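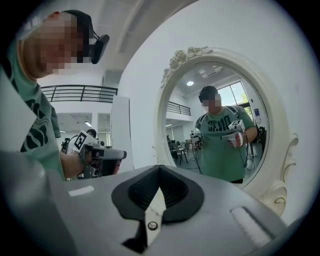
I've been asked the same thing often enough now that I may as well write the answer down. Can a machine do the housework yet? Mostly no. Some of it, yes, and a few bits of shop work, if the shop is arranged to suit.

I ran the back room of a furniture shop for 19 years before I started writing this blog, so when I say chores I mean the dull ones. Wiping down, putting away, straightening a display after people have been at it, finding the one small thing that has rolled behind the lamp. I don't mean welding cars. Machines have been good at that for a long time and it tells you very little about who will empty my dishwasher.

We have a Handard at home, the flat round sort of floor cleaner. I bought it in November and have used it most days. It does the hall and the kitchen well. It does the bedroom well if I have picked everything up first, and the picking up is the part I dislike, so I'm not sure how much of the job I've handed over. I timed it one week. Getting the bedroom ready took me 12 minutes. Running a vacuum cleaner round it myself takes less than that, although my back prefers the first arrangement.

The dishwasher and the washing machine are better examples. Nobody calls them robots, but they take a load of work and do it properly while you are out. What they don't do is the two ends. Somebody still has to carry the plates over and scrape them, and somebody has to put them away in a cupboard where the big bowl only goes in at an angle. Those two ends are what people are asking about when they ask me about robots.

Geum-ok Chae used to do the window displays at the shop and now fits out rooms for a living. I asked her which single task she would give away tomorrow. She said dressing tables. You have a curved top, carving that catches every duster, a mirror you mustn't put a thumb on, and a lot of little objects that fall over. She reckons a full dressing table takes her longer to clean than the wardrobe, the bed and the chest of drawers put together, and I believe her, having done plenty of them.

It's a good test, I think. A person does it without much thought. You pick up a tube with two fingers, you feel it start to slip, you hold it a bit harder. You lift the next thing with the other hand while your eyes have already gone on to the one after that. With a machine, somebody has to sort out each of those steps. How hard to squeeze, what is object and what is shadow, and what is only a reflection.

Mirrors in particular are a nuisance. A camera looking into one sees more room where there is only wall. I had never given that any thought until I tried to use my phone to measure the bedroom and it told me the room went on past the wardrobe door.
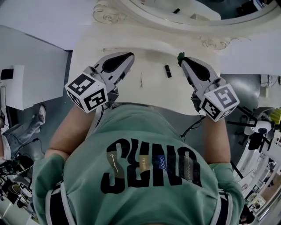

Bostska, Sunday, March 3, 2024

I'm writing the rest of this a week after the first half, with a cold.

The approach I find easiest to follow is the one where a person does the task with the same sort of hand a machine might have. You hold a gripper in each hand and get on with it. The marker squares let a camera work out where each gripper is, and the recordings are used to teach a machine the movements. It means you find out very quickly what a pair of claws can and can't do, before anybody has to build an arm to put behind them.

Look at what there is to work with. A black pad on each gripper, shaped like a teardrop, pointing down at a white carved table. One small black object between them, which I can't put a name to, but it is the size of thing I mean. With my fingers I wouldn't notice picking it up. With claws I would have to think about which way round to come at it, and whether I was about to knock the table.

I had a go with something similar last year, a training pair from a firm called Vustel. They were cheerful people and let me have an afternoon at it. I was asked to move small jars from a tray to a shelf, and by the end of the afternoon I had moved 53 of them. I dropped 2. That sounds all right until you know that a Saturday lad in my old back room would have done the same number before his tea break and gone on to do the cardboard.

What surprised me was how tired I was. The grippers weren't very heavy. It was the paying attention. Every jar had to be looked at, lined up and closed on, and I couldn't feel anything except a sort of dull stop when the pads met the glass. I went home with sore wrists and a better opinion of my own thumbs.

So that is one side of it. On the other side, I do think it is coming on. The jars were easier at the end than at the start, and the people at Vustel told me their arm had learned to do the same tray without anybody holding it. I watched it do that. It was slow and it stopped for a while at one of the jars, but it got there. When they swapped the tray for a different one it did less well.

Shop floors will get there before houses, in my view. Hollmann, who supplied our shelving, already sell a bay with every slot the same width and a coloured strip along the front, and a machine can face up stock on that kind of thing overnight. The stock has to come in boxes of the right size. Cushions are hopeless. Anything with a trailing lead is worse, and lamps, which we sold a lot of, have a trailing lead and a shade that dents.

Houses are all lamps and cushions. They also have people in them who put things down in a different place each day and would be annoyed to have them moved. Geum-ok says half of clearing a dressing table is knowing what not to tidy. I would add that most of us couldn't explain our own rules on that if a machine asked.

If you want to spend money this year, my advice is the same as last year. Get a decent dishwasher, and a floor cleaner if you have hard floors and not too many rugs. Don't wait for the thing with arms. I wouldn't put a deposit on one either, and two readers have asked me about that.

The Handard has been stuck under the sideboard since lunch. I can hear it from here, and I'll go and pull it out when I've posted this.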